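Filed under: Local / Food & Drink

Dumpling class returns to Nallow hall with 80 places

A steamed bun and dumpling class that filled up in December is coming back to the Nallow community hall, with 80 places spread over four evenings.

Adanech Fikre, who teaches the course, said the first round had a waiting list of almost 100 names. "People want to learn the pleats," she said. "The dough is easy. The folding takes a few tries."

Students will make plain and green doughs, shape both buns and crescent dumplings, and cook them in bamboo steamers set over ordinary pots. Fikre asks people to bring a pot from home — one with two handles is easiest to lift.

The fee is $9 an evening, ingredients included. Sign-up opens Saturday, February 22, 2025, at the hall's front desk.

Comments (3)

mtiwari: Do we need our own steamer too or just the pot?

Jo P.: Went in December. My buns were lopsided but the kids ate them all

redbarn4: Any chance of a daytime class? Evenings are hard for me.
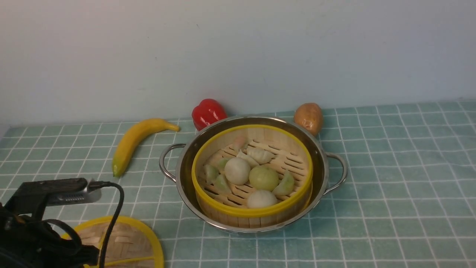

Buns and pleated dumplings in a bamboo steamer.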